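Inventory, Unit 6

The executor's schedule allowed up to 5 hours per room. Laiba Afridi had given the kitchen three and was still on the baskets.

Her uncle, Kamran Dogar, had woven none of them. He had bought them at the Prollcombe market, one each December, and entered the price in a ledger under Storage. Condition was graded from one to five. Colour was optional.

"Item 791," she said. "Basket, rectangular, open top. Braided rim, intact. Honey-coloured."

"Cane or plastic?" asked Khurram, who was typing.

"Glossy. Put synthetic, with a query."

"Contents?"

"Nil."

He typed nil. The ledger disagreed – under the same number, in her uncle's square capitals, it read BREAD, SUNDAYS, L. TO CARRY.

She checked the rim again for wear at the corners, and asked him to leave the value blank.

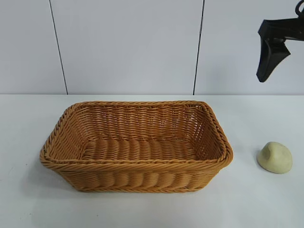
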